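Deremwood Stationery Support
Ticket: blue gel pens, ink skips and stops after refill change
Product: Womov slim gel refill, blue, box of 8
Status: Closed by customer
Opened: 19 January 2020

First message from customer

Hello support team,

I bought one box of your Womov refills, blue color, from the shop page. I use gel pens every day for the delivery book of our small workshop and I do not like to throw away a good barrel when only the ink is finished. Until now I always used the Statow refills, but they were out of stock, and your page says that Womov fits in the same pens.

The problem is the following. The first refill wrote well for half a page and then it started to skip. The line becomes pale, then there is no line, then it comes back when I press harder. I changed to a second refill from the same box and it was the same. The third one does not write at all. I tried it on the delivery book, on copy paper and on the back of an envelope.

I also have the feeling that the refill does not sit correctly in the black barrel. It goes in, but when I close the front part I can feel a small movement forward and back when I write. I do not know if this is normal for your refill or not.

I would like to know if I received a bad box or if I am doing some mistake. Please do not send a new box before we know this.

Reply from support

Thank you for your detailed message. Before we decide about the box, please check these points:

1. Is the barrel on the list of pens which the refill fits? If you are not sure, tell us what is printed on it.
2. Lay the new refill next to the old one. Are they the same length?
3. Does the old spring or any small part stay inside the barrel when you take the old refill out?
4. Does the refill write when you hold it alone in your hand, without the pen?

Customer, second message

Thank you for the quick answer. I sat down at the table this morning and made all the checks one after the other.

Point 1. The printing on the barrel is white and very small. I put the refill in slowly to see if it stops somewhere before the end. It does not stop, it slides well.
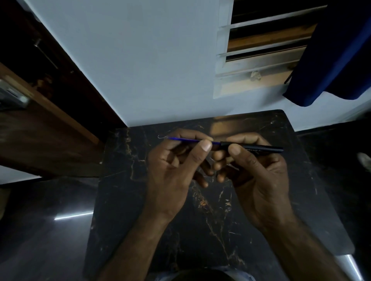

Blue refill and black barrel, held in one line.

Point 2. The new refill is 2 mm shorter than the old Statow refill. I measured it with a metal ruler, two times, and I got the same result. I think this explains the movement that I feel.

Point 3. There is no spring. These are pens with a cap, not with a button. I looked inside the barrel with a small lamp and I saw nothing there.

Point 4. The first refill writes when I hold it alone, but not at once. I must make circles for some time and then the blue comes. The third refill made only a scratch in the paper.

I must add one thing about the storage, maybe it is important. The box was standing in my cupboard since the delivery and the refills were in it with the tip up. The cupboard is next to the outside wall and in January it is cold there.

Reply from support

Thank you, this is very useful. Gel ink can move back from the tip when a refill stands with the tip up for a long time, and in the cold it flows more slowly. Please keep the refills in a warm room with the tip down overnight, in a cup. Do not heat them with a hair dryer or a lighter.

For the movement in the barrel, you can cut a very small piece from an empty refill tube and put it at the back end of the barrel. It should be 2 mm long. Please do not make it longer, or the front part will not close.

One more question. Do the caps close fully on the pens you refilled? A cap which stays a little open can dry the tip in a few days.

Customer, third message

I put the refills in a cup in the kitchen with the tip down and I left them there for the night.
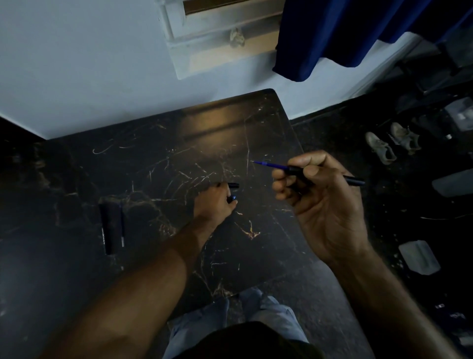

My answer about the caps is that I never thought of them before. All my caps live together in one drawer and I take the one which comes first to my hand. So I pulled the cap from each pen and put it back, and I listened for the click. The slim pen with the translucent blue front part is the one I use the most, and its cap is short and black, so it is easy to take a wrong one from the drawer. Two of my caps do not click on every pen. They stay on, but I can turn them with one finger. I threw these two away. The marker I use for the parcels has its own cap, wider than the others, and there I can not make this mistake.

Then I made a writing test. The first refill now writes a full page with no skip. The second one skipped in the first lines and then it was good. The third one is still dead, also after the night in the cup.

I also cut the small piece from an empty tube, as you explained. The first piece jumped away from the scissors and I did not find it again. With the second piece it was successful and the movement in the barrel is gone.

Reply from support

We are glad that two of the three are working. The third refill is a faulty one and we will replace it. Please tell us if the other refills in the box show the same problem, and also which pen you are using now.

Customer, fourth message

I tested all 8 refills. Seven are good and one is the dead one. I tested them in the black gel pen, because this barrel is the easiest to hold and to open. The word on it which I can read well is "Gel", with the letters ANE before it.

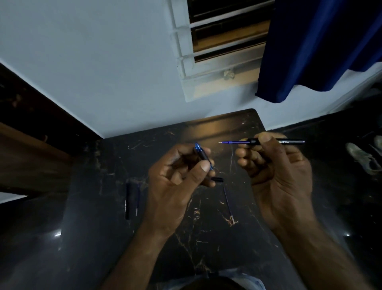 Refill in the "ANE Gel" barrel; loose refill and short cap on the table.

One small remark for your product page. Please write there that the refill is a little shorter than the Statow one. Also a line about the storage would be good, because on the box there is only a drawing of a pen and no text about how it should stand.

I do not need a whole new box. One single refill is enough for me, and you can put it in the envelope with my next order, which will be the Gallardo notebook.

Reply from support

We added one blue refill to your account. It will go out with your next order and you do not have to return the faulty one. Your remark about the length was sent to the people who write the product page.

Customer, last message

Thank you. The pens are back at work in the delivery book and the refills are standing with the tip down. You can close the ticket.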